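Stonville Automation Group
Minutes of the gripper trials meeting, 11 February 2023

Present: Jolene Waaka (chair), Nivaldo Holanda, Dalva Vieira, Ieva Paju (minutes)
Apologies: Anselmo Guimarães

1. Minutes of the December meeting
Accepted with one correction. The loan agreement for the second gripper is with Pimentel, not Luller.

2. Gripper comparison
Nivaldo reported on the two-finger gripper. The tabletop set stays as agreed: tape roll, plate, small bottle of orange drink, glue stick. Each gripper gets 300 picks, split evenly between the objects. Dalva asked that the plate be scored separately, as the rim grasp needs a different approach angle. Agreed.

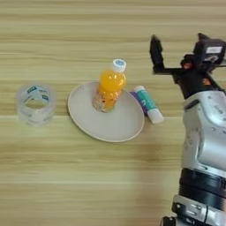 Black gripper above the test objects, gripper open.

Ieva asked whether a slip after lifting counts as a failed pick. It does if the object drops within 5 seconds. Nivaldo will add this to the score sheet and send it out again.

3. Controller
Dalva has the Nandine controller running on the bench. Force limits still reset at power-up. She will write to the supplier and keep a paper copy of the settings by the arm until there is a fix.

4. Budget
2000 remains for the trials. Fingertip pads to be ordered in two hardnesses. The wrist camera is put off to the next meeting so Anselmo can speak to it.

5. Actions
Nivaldo: revised score sheet
Dalva: supplier letter, settings copy
Jolene: order pads

Meeting closed.

Recent minutes
December meeting
Arm mounting and table height
Camera shortlist

Contact the group | © Stonville Automation Group | Back to top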